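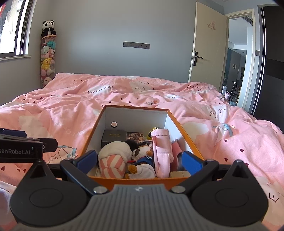 ¿De qué está hecho el cartón?

El cartón es papel, pero un papel con truco. Una hoja sola se dobla con el dedo. Varias hojas pegadas de la manera adecuada aguantan el peso de una persona.

Todo empieza en los árboles. La madera está formada por fibras muy finas, parecidas a pelos. En la fábrica se corta la madera en astillas y se cuece con agua y otros productos hasta que las fibras se separan. Lo que queda es una pasta espesa que se llama pulpa. La pulpa se extiende sobre una malla, el agua cae por los agujeros y las fibras se enredan unas con otras. Después se prensa, se seca y ya es papel.

La onda de en medio

Mira de lado el borde de una caja de envíos. Verás dos hojas lisas y, entre ellas, otra hoja con forma de olas. Se llama cartón ondulado.

Para hacer las olas, el papel se calienta con vapor y pasa entre dos rodillos con dientes, como los de un engranaje. Luego se pega con cola de almidón, que se saca del maíz o de la patata. Cada ola funciona como un arco pequeño. Los arcos reparten el peso — por eso se usan también en los puentes — y el aire que queda dentro amortigua los golpes.

No todas las cajas llevan olas. Las de cereales y muchas de zapatos son de cartón compacto, más fino y fácil de imprimir con colores.

Cajas que se usan otra vez

Una caja vacía sirve para muchas cosas: guardar peluches, cuentos, piezas de construcción o la ropa de invierno. Si tiene un agujero en un lado, se puede meter un dedo para sacarla de la estantería.

El cartón tiene un enemigo, el agua. Cuando se moja, las fibras se sueltan y la caja se ablanda. Conviene guardarla en un sitio seco.

¿Y cuando se rompe?

Va al contenedor azul, plegada y sin cinta adhesiva. En la planta de reciclaje se mezcla con agua y vuelve a ser pulpa. Las fibras se acortan un poco cada vez, y se calcula que aguantan hasta 7 vueltas. Luego son demasiado cortas y hay que añadir fibras nuevas. El cartón manchado de aceite, como el de algunas pizzas, no se recicla bien, porque la grasa no se separa de las fibras.

Haz la prueba

Necesitas una hoja de papel, dos vasos y unas monedas. Coloca la hoja como un puente entre los vasos y pon una moneda en el centro. Se hunde enseguida. Ahora dobla la hoja en forma de acordeón, con pliegues del ancho de un dedo, y vuelve a probar. Añade monedas de una en una y apunta cuántas soporta antes de caer.

Compartido 60 veces · 7 comentarios

© Meireles, cuadernos de ciencia para niños · Contacto · Volver arriba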